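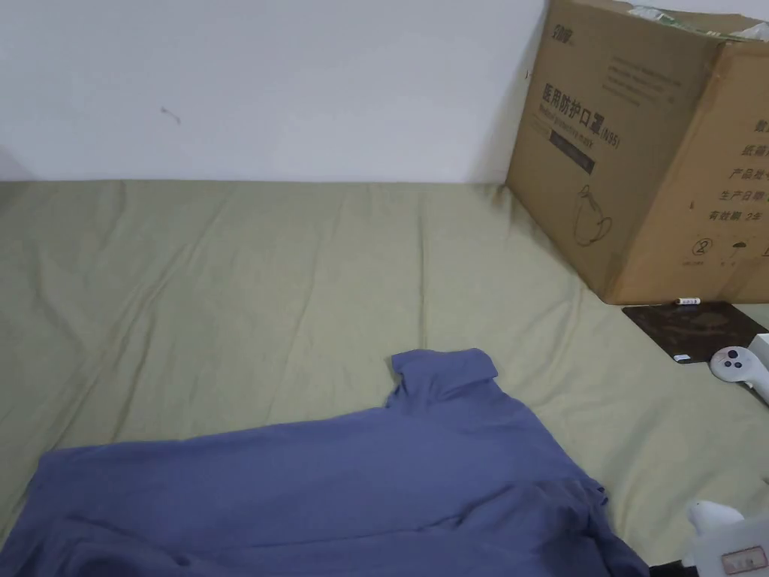
The Plivberg charter gives an outgoing mayor 90 days between the count and the handover. In practice the working part is much shorter. The clerk certifies the result on day 16, and until then the incoming team has no standing to ask for budget files, contract lists or personnel records.

I read the relevant chapter again last night. Section 2 says departments "shall cooperate" with a mayor-elect. It sets no penalty for failing to, and it doesn't define the word. A department head who answers every request on the last permitted day has complied.

The part I had missed is the contract clause. An outgoing mayor may sign any agreement worth less than 100 thousand dollars without a council vote, right up to the final hour. Larger agreements can be split. The Bangera paving work was split that way in September, and the council learned of it from the payment register.

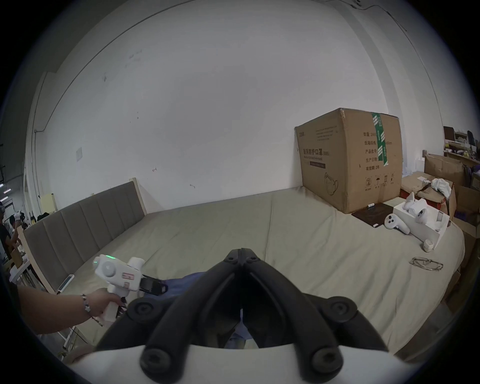 Thenmozhi Ramasamy wrote in to say that I have the certification rule slightly wrong: the clerk may certify early if no candidate asks for a recount. She is right, and the wording is in the appendix – I had only checked the main text. It has been used once, after the Cuvlow annexation vote.

That still leaves the contract clause. A council resolution could close it for the transition period, and the draft is short. It needs a second reading before the filing deadline.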